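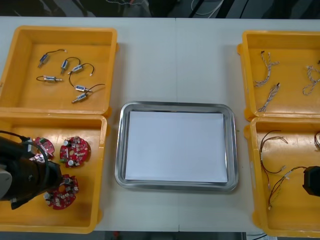
Rasa said that a clock which is not wound for one winter will never again keep the right time, and that Gunārs should sell it before he learned this for himself.

"It is my mother's clock," said Gunārs.

"Then it is your mother's wrong time," said Rasa. She put more sugar in her tea.

The clock had come from Cokley in a blanket, on the back seat of the bus, and the driver had asked for a second ticket. Gunārs had paid it. Now it stood between the window and the stove, and it was silent. In September he had found the key inside a shoe, but he had not yet tried it. He told people that his hand was hurting.

Rasmus from the second floor offered him 232 for it. The next day he came again and said 240, and he looked ashamed, as if he was the one who was selling.

"What will you do with it?" asked Gunārs.

"I will listen to it," said Rasmus. "In my flat there is only the refrigerator."

Gunārs thought about this during the whole evening. At 9 he took the key and turned it 10 times, slowly, the way she did it, with the other hand flat on the wood. Then he went to the stairs and left his door open, and he sat down on the step between the two floors.

After a while Rasmus opened his door also.

"It is late by four minutes," he said.

"Yes," said Gunārs. "She always liked it so."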